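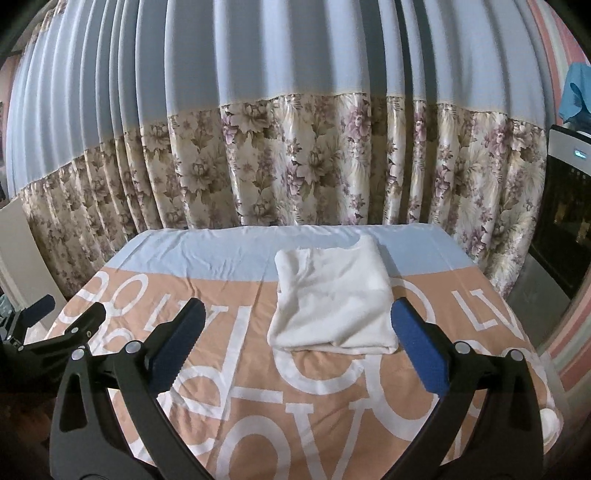

Wear in the linkage was the problem our group took on for the second half of the project course at Edudora. The Andia is a hand-held gripper with a camera on the tool, used in pairs, one for each hand. A person does a chore with them, such as folding laundry on a covered surface, and the recordings are used later to train a robot arm. Each jaw is moved by black linked arms and ends in a blue pad. With the jaws open, as they are near the folded white cloth, the camera has a clear view of the two round silver pins at the upper joints of each jaw. Those four pins per gripper, and the pads in front of them, are what this report covers.

Team and roles

Lok-yiu Kao kept the service log and wrote most of this text. Yen-ting Mak did the disassembly and fitting. Nicanor Magaña made the test jig and ran the closing tests. Our supervisor was Shih-chieh Sin. We had two grippers, called A and B in the log.

Starting condition

When we received the pair it had been through 1,634 recordings. There was no service log, so we do not know which parts were original. Gripper B opened and closed smoothly. Gripper A had three faults:

The pads met unevenly. The tips touched first and left a wedge-shaped gap at the back.
One jaw could be rocked sideways by hand with the trigger held still.
The trigger did not come back all the way on its own after a full squeeze.

The first fault matters most with cloth. A thin hem can sit in the gap and slide out when the tool is lifted. Yung-ching Mok, who did most of the folding before we joined, had got used to pinching deeper into the fabric to get a hold. This works on a thick towel, but it pulls up more layers than you want on anything thin.

Taking it apart

We took gripper A apart first and left B together for reference. This was a good decision, as we had to look at B several times to see which way round a washer went.

The order we settled on was:

1. Unplug the camera and cap the lens.
2. Mark the left and right jaws with tape on the outer arm.
3. Remove the pads with their backings.
4. Remove the clips behind the upper pins and push the pins out from the back.
5. Lift off the outer arm, then the inner arm.
6. Unhook the return spring last.

In our first attempt we did step 6 before step 4. The spring came off under load and we spent part of the session looking for it under the bench. The order above lets the arms go slack first.

What we found

The pins themselves were fine. We measured each one in three places and could not find a difference we trusted. The holes in the arms were another matter. On the loose jaw, both upper holes had worn into a slight oval along the direction of pull. Lint had also packed in behind the washers on both jaws, mixed with old grease into a gray paste. Yen-ting picked it out with a toothpick and a cotton swab. With the paste gone, the trigger return was already much better, before we had replaced anything.

The pad problem had two causes. Some of it came from the loose joint. The rest came from one pad backing that had been fitted with a screw not fully home, so the pad sat at a small angle.

Repair

We considered drilling the worn holes larger and pressing in a sleeve. Shih-chieh Sin advised against it on this arm, where there is not much material left around the hole. We ordered a new pair of arms from Pudis, the shop that made the last set. They arrived with burrs around the pin holes. We cleaned these off with 400 grit paper on a flat block, going lightly, and tried the pin after every few strokes. The pin should go in with thumb pressure and turn without catching.

For the joints we changed from grease to a dry lubricant. Grease gave a nicer feel on the first day, but it is what the lint had been sticking to. There is also the risk of marking a white cloth, and a stain would stay visible in every recording made with that cloth afterward.

The pads were wiped with a damp cloth and put back. We tightened the backing screws a little at a time, with the jaws held closed on a sheet of paper. If the paper could be pulled out at the front or the back, we loosened the screws and started again. This took four tries on the first jaw and one on the second.

Camera check

The camera mount is separate from the linkage, so we expected no change in the view. There was a small one. The new arms let the jaws open slightly wider than before, and the lens is a very wide one that bends straight lines near the sides. A jaw that moves outward looks larger and more curved than it did. We added a stop to bring the opening back to the old value, set by comparing it with gripper B. New recordings should then match the old ones closely enough to be used together.

We did not recalibrate the lens. We should have at least checked it, and this is listed under remaining work.

Closing test

Nicanor's jig holds the handle in a block and pulls the trigger with a small geared motor. It closes the jaws on a folded strip of cloth, lifts a weight on the end of the strip, and lets go. We ran gripper A through 478 closings. The strip slipped twice, both times early in the run. After closing 218 we stopped the motor to look at the joints and found one clip starting to ride up its groove. We replaced it and carried on. There was no sideways play at the end that we could feel, and the paper test gave the same result as at the start.

The jig pulls straight every time and a person does not. For this reason we would not use the number to say how long the joints will last in normal use.

Care routine

The routine now taped inside the case lid is short:

Before each session: paper test on both grippers, rock each jaw sideways by hand, wipe the pads.
After each session: brush lint from around the pins, front and back.
Every month: remove the pads, check the backing screws, put one drop of dry lubricant on each joint.
Write everything in the log, including when nothing was found.

Remaining work

Gripper B still has the old arms and grease. It has no play yet, but the lint is there - you can see it with a flashlight behind the washers. We have a second set of arms in the drawer and plan to fit them in October, when the pair is out of use. The lens check should be done at the same time. A thin felt ring behind each washer might keep the lint out altogether. Yen-ting has cut some samples, but they have not been tested.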